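The Bin at the Back of Dunosel
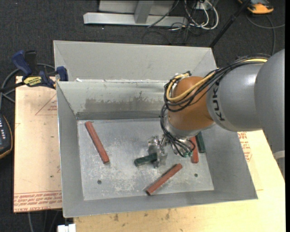

Temitope Garba has a soft spot for scratches, and if you give her half a morning (and a cup of tea) she'll happily tell you why. She looks after the metal bins at Dunosel, where the oldest has been in service for 11 years, and she reads them the way my grandmother read the bottom of a roasting pan. The grey one she's fondest of has a floor so covered in whitish marks that the colour seems rubbed right out of it, and the red and dark green bars lying across it look all the brighter for that! Reshma Van Wyk once offered to have it resurfaced for 442 dollars. Temitope said no, very kindly, and went to put the kettle on again.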